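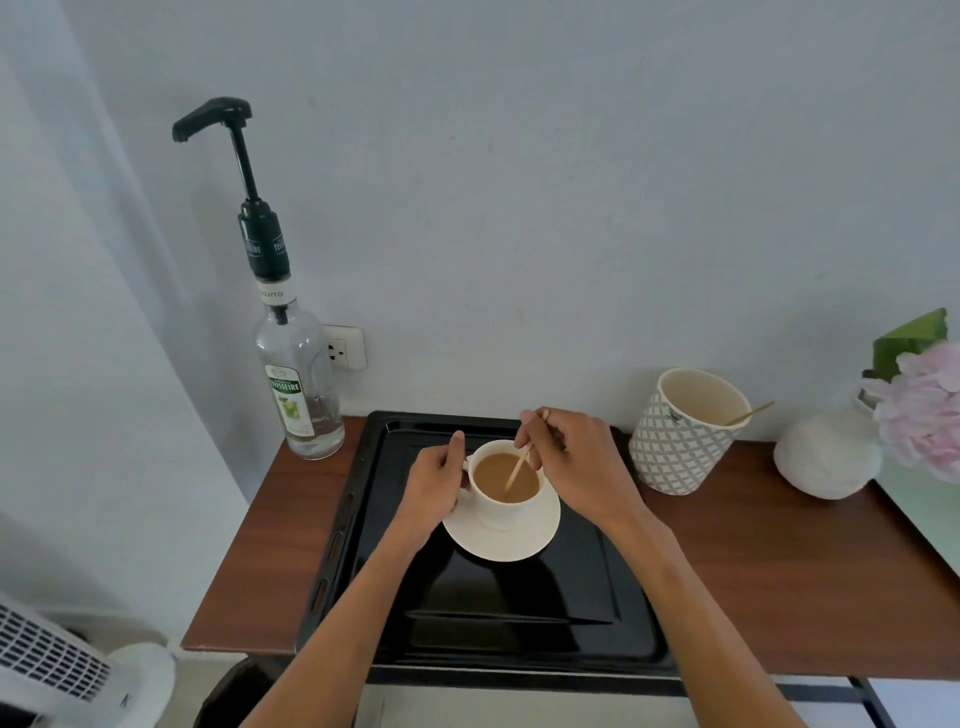 Serving milky coffee on a black tray without ending up with a saucer full of it

Hot Drinks and Small Kitchens board
Viewed 1823 times, 3 replies

Posted by lilness_kettle, Jul 21, 2021

I have taken over the coffee corner at our reading room in Noltby, mostly by failing to leave the meeting quickly enough. It is a small wooden table shoved up against the wall, with a black metal tray on it, and on the tray go a cup and saucer. That is the entire establishment. There is a bottle of Teisseire mojito syrup with a pump on it standing in the back corner, inherited along with the post, and it is very nearly finished, so somebody has been enjoying themselves.

My trouble is spillage. People here like their coffee milky and they like it full, and "full" in Noltby means you could float a stamp on it and lose the stamp over the side. I make it, I stir it with one of those thin wooden sticks, I pick it up, and by the time it reaches the armchair there is a moat in the saucer. The customer then lifts the cup, it drips on their book, and I get a look.

What I would like to know:

How full should I be filling a cup that has to travel? I have been told to leave a finger's width, but whose finger?

Is it better to stir on the tray or stir at the chair?

And the tray itself. It is glossy and black and shows every ring, drip and fingerprint known to science. I wipe it with a damp cloth and it looks worse. I have considered a paper doily but I still have some pride.

We've got different cups, some wide and rounded, some not, and saucers that mostly fit. Budget is whatever is in the jar, which in April was 37 pence and a button.

Nikau Tawhiri
Member, 3937 posts

I did four years behind the counter at a tea room in Hinrichs, a place where the floor sloped and the cups went to meet it, so I have opinions.

Filling first. Three-quarters. I know they want it to the brim. They can want it. A cup filled to the top is fine if the person drinking it is already sitting in front of it with their elbows on the table, and for anyone else it's a prank. Wide-mouthed mugs are the worst for it, as the coffee has so much more room to get a swing going when you walk. If they complain, tell them there's a top-up, and bring the jug to them. They feel waited on and you have carried nothing dangerous.

Stir on the tray, before anything moves. Hold the cup still with your other hand by the handle, keep the stick down in the coffee and go slowly. A lot of people stir as if they're trying to start a fire.

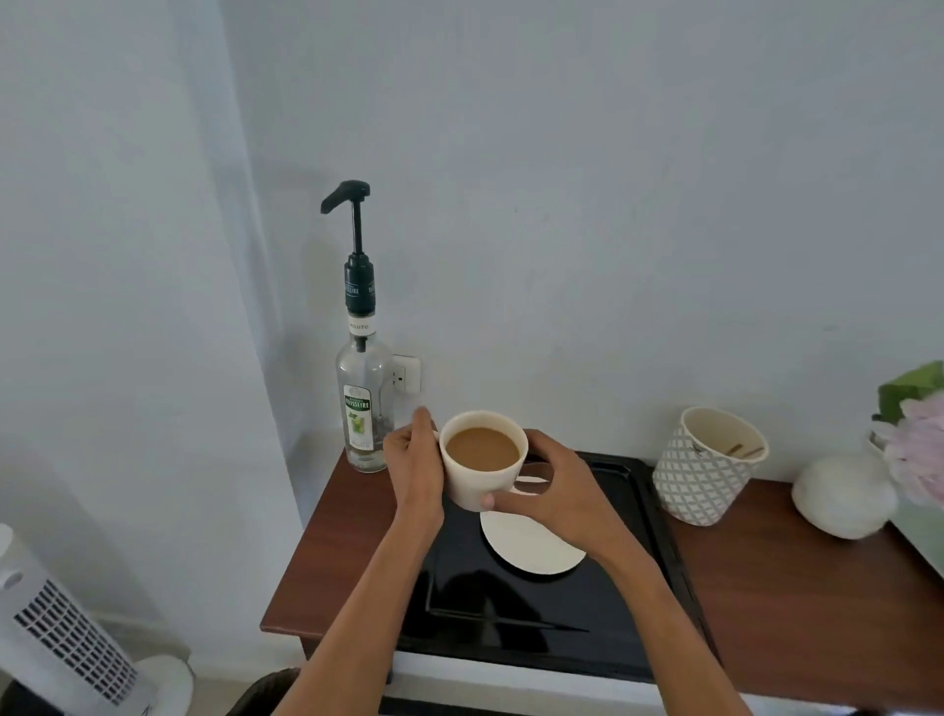

Then there is the lift. Two hands, one each side, straight up and straight down, and take the cup and the saucer as separate matters if the cup is full. Put the saucer where it's going first, empty and dry, and bring the cup to it. Most of what ends up in a saucer gets there in the last inch, when you set the cup down a bit off the middle and it slides into the dip with a clunk. Look at the saucer while you lower it. Everyone looks at the customer and smiles, and that's your moat.

If your saucers "mostly fit", sort out the ones that don't and use them under plants. A cup rocking about on the wrong saucer will undo all of the above.

For the tray: warm water, one drop of washing-up liquid, soft cloth, then rinse the cloth and go over it again with plain water, then dry it properly with a tea towel. It's the drying you're missing. A damp cloth on its own just moves the milk about and lets it set. Don't use the green side of a sponge on anything glossy — you will have a matt tray by teatime, with one shiny bit in the middle to remember it by. Once it's clean, a quick dry wipe between customers will do you.

And wash the syrup pump before somebody starts a new bottle. Take it out, run warm water through it, press until it comes clear. If it has been standing in that corner for as long as I suspect, the nozzle will be stuck with sugar. I make no comment on mojito syrup in a milky coffee. I have seen worse asked for, and by a vicar.

gindus_lane

Just use lids

mrs_p_of_noltby

I go to that reading room and I should like it known that the coffee is very nice, what reaches you.

Agree with Nikau about three-quarters, although almost three-quarters would do me if it meant a biscuit could go in without a flood. I don't agree about stirring on the tray. I take sugar and I like to stir it myself, at the chair, when I'm ready. If you stir it for me I only stir it again and then you've got twice the stirring. Could you put the stick on the saucer and leave it to us?

On the black tray, my sister had one the same sort of colour and gave up and put a folded tea towel on it. It soaks up the drips and stops the saucer skating about, and you change it when it gets grim. You'd lose the look of the tray, but from what you say the look is mainly rings.

lilness_kettle

Thank you all. Washed and dried the tray as instructed and could see my own face in it, so that's a mixed result. Three-quarters has gone down badly with two people and unnoticed by the rest. Saucer first and cup second is working so far, though it means I walk to the armchairs twice and there are those who think I've forgotten something and call out to tell me.

Mrs P, you may have your own stick. Lids would have to come out of the jar, so see above re the button.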